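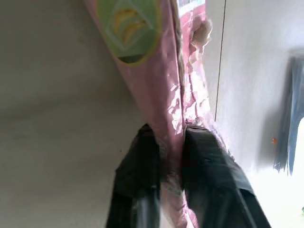
*Fig. 4-1. Soft bag, pink film, round green label near the top.*

## 4. Putting Away Bagged Goods

This section covers soft plastic bags and packages that don't stand up by themselves. Boxes, jars and cans are in Section 3. Read 4.1 before loading any bins for the first time, even if you have already set up the shelves.

The instructions apply to the Trenda pantry unit in both widths (700 mm and 1320 mm). Steps that differ between the two are marked.

### 4.1 Before you start

You will need:

- the assembled unit, fixed to the wall (Section 2)
- the pull-out bins supplied with your unit
- the Batista clip rail and its bag of clips
- the sheet of blank bin labels
- a dry cloth
- scissors

The clips come 12 to a bag. The 1320 mm unit is packed with two bags of clips, the 700 mm unit with one. Extra clips are sold under part number 64.

> **CAUTION:** Do not load any bin until the wall bracket screws have been tightened. A loaded bin pulled all the way out can tip a unit that isn't fixed.

### 4.2 Sorting the bags

1. Clear a counter or table next to the unit. Put all the bags on it, opened and unopened together.
2. Check each bag for splits. Look closely at creases and at places where the plastic has been bunched or twisted, as small holes usually start there.
3. Throw out anything that has leaked or that is past its date. Wipe off the bags you are keeping if they have crumbs or dust on them.
4. Divide what is left into two groups, sealed and opened.
5. Inside each group, put bags of the same kind together. If you have two of the same item, the one with the earlier date goes in front.

**Note:** Labels on soft film are hard to read when the bag is wrinkled. Pull the film flat with both hands before you look for the date. If a printed strip is folded under, unfold it all the way before deciding the bag has no date on it.

**Note:** If a date can't be read at all, write the day you put the bag away on a piece of tape and stick it to the front.

### 4.3 Sealed bags

Sealed bags go in the lower bins.

1. Pull the bin out until it stops.
2. Press the bag gently to spread the contents evenly. Do not squeeze hard. A bag with air in it can pop at the seam.
3. Stand the bag on its bottom edge with the label facing you.
4. Add the next bag behind it. Keep going until the bags hold each other up, and leave a hand's width free at the back.
5. Slide the bin in slowly and watch the tops of the bags. If one catches on the shelf above, take it out and lay it flat on top of the others.

Long, narrow bags may not stand up. Lay them on their sides across the bin, narrow end toward the back.

> **CAUTION:** Do not put heavy bags (flour, sugar, rice, pet food) in the wire bins. Use the solid bottom drawer. The load limit is molded into the front lip of each drawer.

### 4.4 Opened bags

Opened bags can be hung from the Batista rail or rolled and put in an upper bin. Use the rail for light items only.

**To hang a bag:**

1. Shake the contents down to the bottom.
2. Push the air out, working from the contents up toward the opening.
3. Gather the empty film and give it one full twist.
4. Fold the twisted part over once and close a clip across the fold.
5. Hook the clip on the rail.
6. Tug lightly on the bottom of the bag. If the film slides in the clip, take it down and fold it a second time.

**To roll a bag:**

1. Push the air out as above.
2. Lay the bag on the counter, flatten the opening, and roll it down to the level of the contents.
3. Close one clip over the middle of the roll. Wide bags take two, one near each end.
4. Put the bag in the bin with the roll on top.

**Note:** Thin, glossy film is slippery and tends to unroll. Roll it tighter than you think you need to, or twist and fold it instead.

**Note:** If a bag came with a tie, the tie can be left on under the clip. Trim any long ends so they don't snag on the wire.

700 mm unit: hang no more than four bags from the rail.
1320 mm unit: hang no more than eight, spread along its length.

> **CAUTION:** Keep empty bags and cut-off plastic away from babies and small children. Put scraps in the trash as soon as you are done.

### 4.5 Labeling the bins

1. Write the contents on a blank label. Use a general name ("snacks", "dried fruit", "baking") so you don't have to change it every time you shop.
2. Wipe the front of the bin with the dry cloth.
3. Slide the label into the holder from the left.

The Varker label holders found on older units are narrower. Cut the label along the dotted line before putting it in.

### 4.6 Problems

**The bin won't close.** A bag has slipped down behind it. Take the bin all the way out by lifting the front and pulling, then remove the bag. See 2.7 for putting the bin back on its runners.

**Bags fall over when the bin is opened.** There is too much room. Fit the wire divider and move it forward until it touches the last bag.

**A clip won't stay closed.** There is too much film in the jaws. Use a flatter fold. If the clip has gone white at the hinge, replace it.

**The rail sags in the middle (1320 mm only).** Check that the center hook is fitted. On units sold with the Prusine door kit the center hook is in the bag with the door hinges.

Continue with Section 5, Cleaning the Bins and Rail.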